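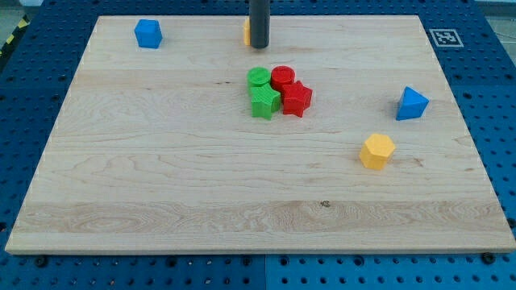 Can a robot arm tidy up a table yet?

It can push small things into piles on a board it knows, with a lot of patience on our side, and that is still a fair distance from clearing a kitchen table after dinner.

Notebook, August, tabletop sorting, started 9:30 (coffee first, then the arm)

OK, so I'm writing this up while it's all still in my head, and partly for Wiebke, who is away and asked me to keep proper notes instead of the usual three words and an arrow. You asked for it, Wiebke!

We are still on the shape blocks. One finger, no grasping, just pushing. The instruction for this stretch is the one Marek wrote: bring the stars and the cylinders together, leave everything else alone. I like this instruction because it sounds like something you'd say to a kid ("put those next to each other and don't touch the rest") and it is amazing how much trouble is packed into "don't touch the rest."

The good part first. The group of four came out really tight, green cylinder and green star on the left, red cylinder and red star on the right, a neat little two-by-two. I did not expect the colors to line up like that, the instruction doesn't ask for it, and I'm not going to claim it as a feature. The red star is turned a bit compared with the green one. Fine by me. The blue cube is off by itself at the far left, and the blue triangular prism and the yellow hexagon are over on the right, clear of the cluster. There's a yellow block right behind the finger that I'm less happy about, more on that below.

Total pushes logged so far on this board with the Mirum planner: 1,122. Of those, 930 moved the block we wanted in a direction we'd call useful. I went through the rest over lunch and they come in a few flavors, and I want them written down before I forget which was which.

The most common one is the slide-off. The finger comes in against a curved side, the cylinder rolls around the tip a little, and now the finger is pushing air. The planner takes a moment to notice and tries again from nearly the same place. Vikas has a fix where it aims through the middle of the block and slows down for the last bit. It helped with the cylinders and made the stars worse, because a star has those notches and the tip settles into one and then the whole piece swings around. (A person would just put two fingers on it. Every time I watch this I find my own hand creeping up to do it.)

Then there's the neighbor problem. When a block has to go in next to others that are already placed, the last push tends to shove the whole group. You get your star in, and you also move the cylinder behind it. For a tidy pile that's OK, even helpful, everything squishes together. For anything where position matters it's bad news. Uwe from Thiele stopped by and said this is his whole life: he has parts trays where each piece needs its own spot, and a robot that "mostly" respects the other pieces is a robot he pays somebody to stand next to. Fair enough, Uwe.

And the last kind is the camera one. When the finger is down it hides whatever is behind it, and the tracker starts guessing. Here's where the yellow block comes in. With the finger parked up near the cluster you get maybe a sliver of yellow edge to work with, and the tracker is asked to say where the whole block is from that. Sometimes it keeps the old position, which is sensible. Sometimes it decides the block has shrunk. I have a saved log where it thinks the yellow block is the size of a grain of rice, and then plans a very careful path around it and hits it square on. I laughed, and then I had to file it.

Things tried today, in order, so Marek doesn't redo them:

Lifted the finger higher between pushes. Slower, but the tracker gets a cleaner look. Keeping this.

Backed the finger off to the side of the board before each new look. Cleaner still, and so slow that Naledi came over to ask if it had crashed. Not keeping this, or only keeping it for when the tracker says it's unsure.

Swapped in the Istosent tracker for the stock one. Better on the hexagon, which the old one kept calling a cylinder. About the same on everything else. It does handle the wood better, I think – the grain on this board has wavy figure lines down in the lower third, plus a dark little knot, and the old tracker used to get excited about the knot. We've had a "ninth block" on the list more than once. There are eight. I've started saying good morning to the ninth block.

Turned the push speed down by half. No more flying pieces, but more of the slide-offs, which surprised me. Vikas says friction, I say let's look at the logs before we say friction.

Naledi and I got into the big question while the slow version was running, because there was plenty of time to talk. She runs the demo side for Savgate and people keep asking her when the thing can do chores. Her answer is that it does chores now, as long as the chore is flat, the objects are hard, the light doesn't change, and you are in no hurry at all. I said that rules out every chore in my apartment. She said it also rules out most of the ones in the shop, and she has a list.

We went through her list a bit. Wiping down a bench: closest to working, since missing a spot costs you nothing, you go over it again. Sorting screws into bins: works on a good day with a proper gripper, and one mixed-up bin ruins the good day. Sweeping up offcuts: pushing is pushing, so what we're doing here should carry over, except offcuts are all different and some of them stand on edge and fall over when you look at them. Folding shop towels: please don't ask. Putting tools back on the wall: she'd like to see it, I'd like to see it, and I think the hook is harder than the tool.

My own feeling, for what it's worth, is that we underrate how much of a chore is deciding that you're done. The planner stopped at the two-by-two because the distances came in under the number I typed in. Had I typed a smaller number it would have gone on poking at those four all afternoon. At home I look at a table and go, yeah, that's fine, and half the time it isn't and I still walk away. I don't know how to type that in. Marek thinks we should ask people to rate piles as tidy or not tidy and train on it. I think people will disagree like crazy, but I'd love to see the results, so I said I'd make the first batch of boards for it.

One more thing about leaving stuff alone. I went back through the pushes that went wrong to see how often a piece that wasn't on the list got bumped. The blue triangle is the one that gets it worst, and I suspect it's because the planner swings wide on the right when it comes around to push the red pieces inward. Easy to test: mirror the layout, put the triangle on the left, see if it's still the unlucky one. If the cube starts getting hit over there instead, it's the path and has nothing to do with the shape. Vikas bet me a sandwich it's the shape.

Also, please, whoever moves the board: check that the marker on the table still has a clear view before you start a run. If you shift the board over it even a little at the corner, the calibration drifts and everything lands off to one side, and you'll spend an hour blaming the finger like I did.

To do next session:

Mirror test with the triangle (sandwich pending).

Cylinder aim fix on for cylinders, off for stars. Vikas to make that a switch, so I'm not commenting lines in and out.

Try the unsure-only back-off with the Istosent tracker. Need a threshold, start at whatever Marek used before.

Run the two trackers side by side on the same saved logs, including the grain of rice one.

Tidy ratings: 3 layouts to begin with, one good, one bad, one that I can't decide on. Naledi wants 2 of her Savgate people to rate them too.

Ask Uwe if we can borrow one of his trays. I'd like to see what the neighbor problem looks like when the pieces have walls between them – maybe the walls do half the work for us.

Stopped at 4:40. Logs are in the shared folder under today's run, the notes on which failures are which are in the same place, and Wiebke, the spelling is my own.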